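What is a taper?

A taper is a shape that gets steadily narrower from one end to the other. A carrot has one. So does a candle, a pencil tip and the leg of many chairs. A tube that stays the same width all the way along has no taper and is called a straight cylinder.

A full cone tapers to a point. Most tapered objects stop before that, and the flat end that remains leaves room to join something else on. The correct name for a cone with its tip removed is a frustum. A bucket is a frustum, and so is a plain drinking cup.

Measuring a taper takes 2 numbers: the width at the wide end and the width at the narrow end. Subtract the smaller from the larger. A post 800 mm long that loses 18 mm of width along its length has a gentle taper, and you might need a ruler to notice it. The same loss on a short cork would be easy to see.

Tapers have several uses. Cups with sloping sides stack inside each other. A cork pushed into a bottle neck grips more tightly the further it goes. A tapered part can also link a wide piece to a thin one without a sudden step.
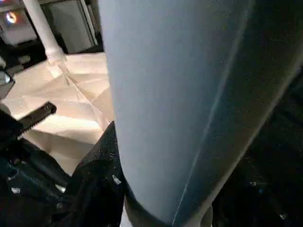
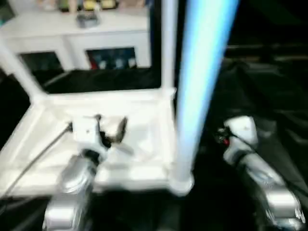
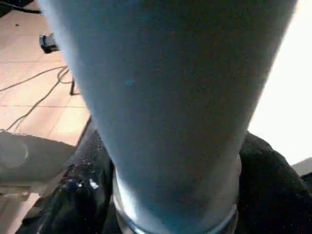 The narrow end of a taper often needs extra care. It has less material in it, and it may have to join another part of a different width. A ring called a collar can be fitted around a join to cover it or hold it firm. In the last picture, a silver band goes round the blue object at its narrowest part — look for the place where the light catches it. Collars are made in many sizes, and the inside of the ring must match the part it fits.

Related pages
What is a cylinder?
Screws, bolts and pegs
Why cups stack
How floor tiles are laid

Skorkthorpe Shapes and Materials Pages | Contact us | © Tadura Learning, Jondport | Back to top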